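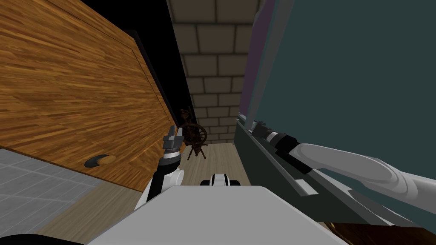 그림 4. 나뭇결 패널과 둥근 손잡이, 회색 타일 바닥(렌더링 화면).

4. 결과 및 논의

4.1 공을 받기 전의 둘러보기

앞 절에서 설명한 절차에 따라 두 구단 Fontes와 Durano의 공격수 20명이 공을 받은 장면 가운데 분석 조건을 충족한 413개를 대상으로 삼았다. 조건은 까다로운 편이었다. 선수의 머리 방향이 패스가 출발하기 전부터 첫 터치까지 끊김 없이 확인되어야 했고, 패스는 지상으로 굴러온 것이어야 했으며, 세트피스 직후의 혼전 상황은 모두 제외하였다. 이렇게 걸러 내고도 충분한 장면이 남았다는 점이 우선 반가웠다. 예비 조사 단계에서는 중계용 화면만으로 작업하다가 공격수가 화면 밖에 있는 시간이 너무 길어 포기한 적이 있기 때문이다.

가장 먼저 눈에 들어오는 결과는 선수 사이의 차이가 포지션 사이의 차이보다 훨씬 컸다는 것이다. 최전방에 고정된 선수와 이선으로 내려오는 선수를 나누어 비교하면 둘러보기 빈도의 분포는 상당 부분 겹친다. 그러나 같은 역할을 맡은 두 선수를 나란히 놓으면 전혀 다른 습관이 드러난다. 어떤 선수는 패스하는 동료가 공을 잡기 한참 전부터 고개를 돌려 어깨 뒤를 살피고, 어떤 선수는 공이 이미 자기 쪽으로 굴러오기 시작한 다음에야 짧게 한 번 확인한다. 후자라고 해서 첫 터치가 반드시 나쁘지는 않았는데, 이 점은 4.3에서 다시 다룬다.

우리가 특히 흥미롭게 본 것은 둘러보기의 시점이다. 기존의 논의는 대체로 횟수에 무게를 두어 왔고, 우리 역시 연구를 설계할 때는 횟수가 주된 설명 변수가 되리라고 예상하였다. 그런데 횟수를 그대로 두고 마지막 둘러보기의 시점만 달리하여 장면을 묶어 보았더니, 첫 터치의 방향과 연결되는 쪽은 시점이었다(표 2). 마지막 둘러보기가 패스 직전에 놓인 장면에서는 첫 터치가 상대 골문 쪽을 향하는 경우가 뚜렷이 많았고, 그보다 이른 시점에 끝난 장면에서는 뒤나 옆으로 공을 돌려놓는 경우가 많았다. 공격수의 몸이 이미 반쯤 열려 있는 장면만 따로 보아도 방향은 같았다. 코딩을 하던 저자들이 회의 중에 표를 뽑아 놓고 한동안 이 이야기만 했을 만큼 선명한 결과였다.

다만 시점과 방향의 관계를 곧바로 인과로 읽어서는 안 된다. 앞으로 돌아설 공간이 있는 선수는 늦게까지 주변을 살필 여유가 있고, 등 뒤에 수비수가 바짝 붙은 선수는 그렇지 못하다. 이를 확인하기 위해 가장 가까운 수비수와의 거리를 세 구간으로 나누어 다시 살펴보았다. 압박이 느슨한 구간과 중간 구간에서는 앞의 경향이 그대로 유지되었고, 압박이 가장 강한 구간에서는 약해졌다. 수비수의 팔이 등에 닿아 있는 상황이라면 눈보다 몸이 먼저 정보를 얻는다고 보는 편이 자연스럽다. 촉각을 통한 위치 파악은 영상으로는 측정할 수 없지만, 등을 지고 버티는 유형의 공격수를 이해하려면 언젠가는 반드시 다루어야 할 주제이다.

4.2 코딩의 일치도와 영상 자료

영상은 Firnavance 지역 리그의 40경기에서 얻었으며, 고정 카메라 두 대의 기록을 합치면 112시간이 넘는다. 태깅에는 Vuvard를 사용하였다. 이 도구에서는 두 각도의 화면을 한 시간축에 맞추어 놓고 같은 순간을 오갈 수 있어서, 한쪽에서 머리가 가려진 장면도 다른 쪽에서 확인할 수 있었다. 초기에는 두 화면의 시작점을 심판의 휘슬 소리에 맞추었으나 관중석의 북소리와 겹치는 경기가 있어, 킥오프에서 공이 처음 움직이는 순간을 기준으로 바꾸었다. 사소해 보이는 변경이지만 시점을 주된 변수로 삼는 연구에서는 몇 프레임의 어긋남도 그냥 넘길 수 없다.

일차 코딩은 Iveta Kubíček이 맡았고, Gleice Mendonça가 선수 이름과 경기 결과를 모르는 상태에서 일부 장면을 독립적으로 다시 코딩하였다. 첫 비교에서는 불일치가 제법 나왔다. 대부분은 고개를 돌리는 동작의 끝을 어디로 볼 것인가 하는 문제였다. 한 사람은 얼굴이 다시 공을 향한 순간을, 다른 사람은 회전이 멈춘 순간을 끝으로 기록하고 있었다. 두 사람은 얼굴이 공에서 벗어났다가 다시 공을 향할 때까지를 하나의 둘러보기로 정의하고 해당 장면을 모두 다시 보았다. 새 정의를 적용한 뒤의 불일치는 주로 역광이 심한 늦은 오후 경기에 몰려 있었으며, 합의에 이르지 못한 장면은 분석에서 뺐다.

정의를 다듬는 과정에서 뜻밖의 소득도 있었다. 하나의 둘러보기 안에서 고개가 잠깐 멈추는 구간이 있는 선수들이 따로 있었던 것이다. 이들은 어깨 너머를 훑고 곧장 돌아오는 대신 한 지점에 짧게 머물렀다가 돌아왔다. 머무는 지점은 대개 상대 중앙 수비수의 위치와 겹쳤다. 시선 추적 장치를 쓰지 않았으므로 선수가 실제로 무엇을 보았는지는 알 수 없지만, 단순히 고개가 돌아간 횟수만 세는 방식으로는 이런 차이가 모두 사라진다. 부록의 코딩 지침에 '멈춤 있음'과 '멈춤 없음'을 별도의 항목으로 둔 까닭이 여기에 있으며, 같은 지침을 쓰려는 연구자에게는 이 항목을 꼭 남겨 두기를 권한다. 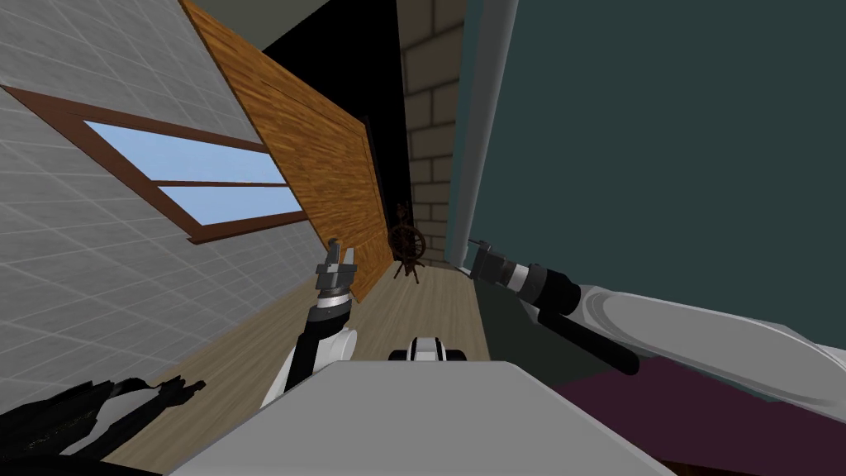
4.3 둘러보지 않는 선수들

앞서 언급한 대로, 둘러보기가 드문데도 첫 터치가 훌륭한 선수들이 있었다. 이들을 예외로 처리하고 지나가기에는 장면 하나하나가 너무 재미있었다. 그래서 해당 선수들의 기록은 패스 이전의 구간을 더 길게 잡아 다시 살펴보았다.

우선 두드러진 것은 움직임의 출발점이다. 둘러보기가 드문 선수들은 공이 반대편 측면에 있을 때 이미 수비 라인의 바깥쪽, 곧 수비수와 공을 한 시야에 둘 수 있는 자리에 서 있는 일이 많았다. 그 자리에서 안쪽으로 들어오며 공을 받으면 고개를 크게 돌릴 필요가 줄어든다. 우리의 정의로는 얼굴이 공에서 벗어나야 둘러보기로 기록되므로, 몸의 방향과 위치로 시야를 확보한 선수는 아무것도 살피지 않은 것처럼 집계된다. 이는 측정 방식의 한계인 동시에, 공격수의 지각이 머리의 움직임만으로 이루어지지 않는다는 것을 보여 주는 멋진 사례이기도 하다.

또 하나의 단서는 동료와의 관계에 있다. Durano의 한 공격수는 특정 미드필더에게서 공을 받을 때만 둘러보기가 눈에 띄게 줄었다. 두 선수는 유소년 시절부터 같은 팀에서 뛰었고, 구단 코치진의 설명에 따르면 훈련에서도 거의 언제나 같은 조에 편성된다. 오래 함께한 동료가 어느 발로, 어느 정도의 세기로 공을 보내는지가 곧 주변 상황에 대한 신호로 쓰일 가능성이 있다. 예컨대 안쪽 발로 오는 강한 패스는 돌아서라는 뜻이고, 바깥쪽 발로 오는 느린 패스는 되돌려 달라는 뜻일 수 있다. 현장에서는 익숙한 이야기이지만 이를 경기 영상에서 확인하려는 시도는 많지 않았다. 다른 조합에서도 비슷한 양상이 있는지 찾아보았으나 같은 두 사람이 반복해서 공을 주고받은 장면이 충분하지 않아 결론을 내리지 않았다.

Fontes의 자료에서는 조금 다른 그림이 나왔다. 이 구단은 시즌 중반에 전방의 배치를 한 명에서 두 명으로 바꾸었고, 변경 이후 공격수들의 마지막 둘러보기는 전반적으로 늦어졌다. 곁에 동료가 생기면 확인해야 할 대상이 하나 늘어난다. 공을 흘려보낼지 받아 둘지를 마지막 순간까지 미룰 수 있다는 점도 영향을 주었을 것이다. 실제로 동료를 향해 공을 흘려보낸 장면들은 늦은 둘러보기의 비율이 유난히 높은 집단이었다. 같은 선수가 같은 시즌 안에서 습관을 바꾸었다는 사실은 둘러보기가 타고난 성향에 그치지 않고 전술적 환경에 따라 빠르게 조정될 수 있음을 시사한다. 지도자의 입장에서 이보다 반가운 결과는 드물 것이다!

4.4 훈련 현장에 주는 함의

결과를 훈련으로 옮길 때 가장 경계할 것은 횟수 목표이다. 자료 수집 기간에 두 구단의 연습을 여러 차례 참관하였는데, 코치가 "더 많이 봐"라고 외치면 선수들은 분명 고개를 더 자주 돌렸다. 그러나 그 동작은 패스의 흐름과 따로 노는 경우가 많았고, 공이 출발하는 순간에는 오히려 시선이 발밑에 고정되곤 하였다. 시점을 중심에 둔다면 지시의 내용도 달라져야 한다. 동료가 디딤발을 놓는 순간, 또는 첫 터치로 공을 몸 앞에 내려놓는 순간처럼 패스의 예고가 되는 동작과 둘러보기를 묶어 연습하는 방식을 생각해 볼 수 있다.

좁은 공간의 볼 돌리기 훈련도 조금만 손보면 훌륭한 도구가 된다. 공을 받을 선수의 등 뒤에 색이 다른 두 개의 작은 골대를 놓고, 코치가 패스 직전에 그중 하나를 손으로 막는다. 선수는 열린 골대 쪽으로 첫 터치를 해야 한다. 너무 일찍 살핀 선수는 골대의 상태가 바뀐 것을 놓치게 되므로, 말로 지시하지 않아도 시점의 문제가 훈련 안에서 드러난다. Fontes의 유소년 팀이 6월 훈련에서 이 형식을 시험적으로 적용하였으며, 효과는 아직 분석하지 않았다.

유망한 공격수를 평가하는 기준에도 같은 논리가 적용된다. 스카우트 보고서에는 흔히 '시야가 넓다'는 한 줄이 적히지만, 그 말이 자주 살핀다는 뜻인지, 알맞은 때에 살핀다는 뜻인지, 애초에 좋은 자리를 잡는다는 뜻인지는 읽는 사람이 짐작할 수밖에 없다. 세 가지를 나누어 기록하는 것만으로도 보고서의 쓸모는 크게 늘어날 것이다. 득점 기록이나 이적 경력에 비하면 눈에 잘 띄지 않는 정보이나, 우리가 본 장면들 속에서 공격수의 개성은 공을 차기 전의 짧은 시간에 가장 생생하게 나타났다.

4.5 제한점

분석 대상은 한 지역 리그의 두 구단에 한정되며, 두 구단 모두 짧은 패스를 선호한다. 긴 공중볼을 주로 쓰는 팀의 공격수에게서는 다른 양상이 나타날 수 있다. 지상 패스만을 포함한 기준도 같은 방향의 편향을 더한다. 또한 첫 터치의 질은 방향과 이후 소유 유지 여부로만 평가하였으므로, 상대를 끌어내기 위해 일부러 뒤로 내준 터치의 가치는 반영되지 않았다. 현재 저자들은 후속 자료에서 터치 이후 두 번째 패스까지를 추적하는 코딩표를 시험하고 있으며, 수비수의 둘러보기를 같은 시간축에 올리는 작업도 함께 진행하고 있다.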